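Kütt dining table by Drovance, long-term review

We bought the Kütt to replace a glass-topped table that showed every fingerprint and made a noise whenever somebody put a mug down. I wanted wood, I wanted it pale, and I wanted something that would work for meals in the evening and as a desk and general workbench the rest of the day. The Kütt has been in daily use in our kitchen for 37 weeks now, which seems long enough to say something useful about it.

The table cost $285 at Bekel. There is also a smaller one for $199 with the same legs and the same finish. I looked at both in the store and went with the larger one. If you live alone or eat at a counter most of the time, the small one would do, but two people with plates, a serving dish and a laptop pushed to one end will fill it fast.

Delivery and assembly

It came in two boxes. The top was in one and the legs, rails and hardware were in the other. The top is heavy and I would not try to get it up a flight of stairs alone. The packing was good at the corners and thin along the long edges, and ours had a small dent on the underside, where it doesn't matter.

Assembly took most of an evening. The instructions are drawings only, and the drawing for the rails is hard to read. The long rails have to go on with the slots facing in, and the drawing shows them from an angle where you can't tell. I put one on backward and had to take it off again. The bolts go into metal inserts, so there was no harm done. The hex key in the bag is soft and started to round over before I was finished. Use your own if you have one.

Leave all the bolts a little loose until the table is standing on its feet, then tighten them in turn. The sheet doesn't tell you to do this. Ours rocked the first time and stopped rocking once I backed everything off and did it over. I have tightened the bolts again two times since, a quarter turn each, and the legs are solid.

The finish

This is where I have the most to say. The Kütt is sold with a thin matte coat and Drovance says to add nothing to it for the first month. After that you can oil it or leave it alone. I left it alone for a while and found that water rings showed up if a glass sat for an hour or so. They faded by the next day, all but one. After I put on two coats of Naluto table oil, the rings stopped.

The oil did change the color, though less than I had feared. It went a shade warmer and then settled back. If you want the table to stay as pale as it looks in the store, try the oil on the underside first and give it a few days before you decide. Wipe off every bit of the extra. I missed a patch near one end and it stayed tacky until I went over it with a rag and a little more oil.

Coffee wipes off. Tomato sauce wipes off if you get to it before the dishes are done. Ballpoint pen does not wipe off, and I have one short blue line to prove it. Fine sandpaper would take it out, but then I would have to oil that spot again and I haven't bothered.

Heat is a weak point. A hot plate is fine. A pan straight from the stove left a cloudy mark that I was able to rub out with oil and a soft cloth, and we have used trivets since then.

The grain

Grain varies from table to table, so what you get may not match the floor model. The one in the store was nearly all straight lines. Ours has a wavier pattern, with a set of arches that flatten out into broad stripes running across the top.

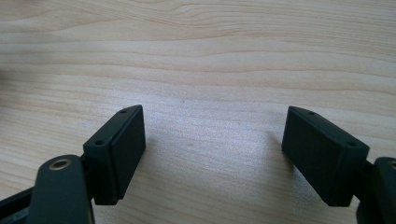 I like it better than the straight grain, but if you are buying a second table to push up against the first, look at both tops before you take them home. Bekel let me open the box at the counter when I asked. The color from one to the next seemed close enough. It was the pattern that differed.

The grain does help hide small scratches, at least the ones that run in the same direction. Scratches across it show up in low light in the evening and I don't notice them during the day. We have a few from dragging a bowl with a rough foot. Crumbs are easy to see on a top this pale, so it gets wiped more often than the old one did, and I don't mind that.

Other notes

The edges are eased just enough to be comfortable under your forearms. I have worked at it for full afternoons without getting a line across my wrists.

The rails sit a bit low. Chairs with arms may not slide all the way under. Measure yours before you order.

The felt pads that come with it fell off within days. Buy better ones.

There are no extension leaves and no way to add them.

Would I buy it again? Yes, at this price. The hardware bag is poor and the instructions need to be redrawn, but the top is good and the top is what you look at and use every day. I would oil it as soon as the first month is up and not wait as long as I did.

Posted July 20, 2022

Contact | Copyright 2022, all rights reserved | Back to top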